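Sallska: A Mobile Application for Background Subtraction and Object Outlining
Student project report, Berkdale
Author: Fadi Saliba
2025-02-17

1. Overview

Sallska is a phone application that learns a still background and draws an outline around anything that differs from it. Processing is done on the device, with no network connection. The first build was finished in December and used a plain frame difference. The current build replaces this with a running average per pixel, which tolerates slow changes in room light.

2. Method

Each incoming frame is converted to grayscale and blurred with a small Gaussian kernel. The background model is updated with a fixed learning rate and is built from the first 100 frames after the user presses Start. A pixel is marked as foreground when its difference from the model exceeds the threshold set on the slider. The mask is then cleaned with one erosion and 2 dilations, and contours below the minimum area are dropped. 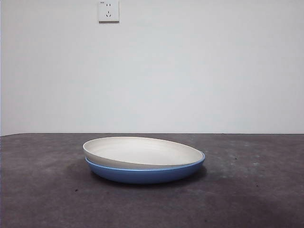 Figure 1. White plate resting at a tilt in a blue dish, dark grey tabletop.

The contour code comes from Jaber, a small library written for an earlier course project. It was changed in two places: memory for the contour list is now allocated once at startup, and the outline is simplified before drawing. Without the second change the overlay lagged behind the preview on older phones.

3. Settings

The threshold, minimum area and learning rate are stored between sessions. The default threshold is 14 gray levels. Lower values picked up sensor noise in dim rooms. The learning rate can be set to zero, in which case the model is frozen.
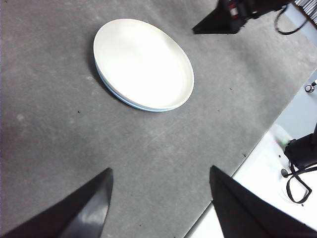

Freezing the model is useful when an object is expected to stay put for a long time. With any other setting, a still object is slowly absorbed into the background and its outline breaks up, starting with the areas of lowest contrast.

4. Known problems

Shadows are the main source of false foreground. A soft shadow differs from the model by an amount similar to a dark object, and the grayscale step discards the color information that could separate the two. 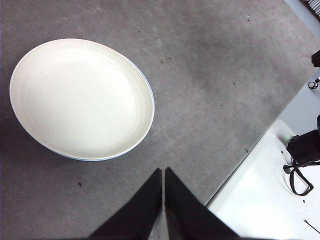
The minimum area filter has a fixed value in pixels and takes no account of distance to the subject. A single value therefore has to serve for large and small objects. A pale bowl on a mottled gray surface is an easy case for size, but small dark specks such as those in the picture fall under the limit and would be dropped with the noise. Scaling the limit by an estimate of distance was tried in the Nanditville branch and is not merged.

5. Remaining work

- Move the difference step to a color space that keeps hue
- Add a second, slower background model
- Fix the crash on rotation while the model is being built
- Save the mask along with the preview image

The rotation crash occurred in 6 test sessions. The buffer keeps its old dimensions after the preview is resized.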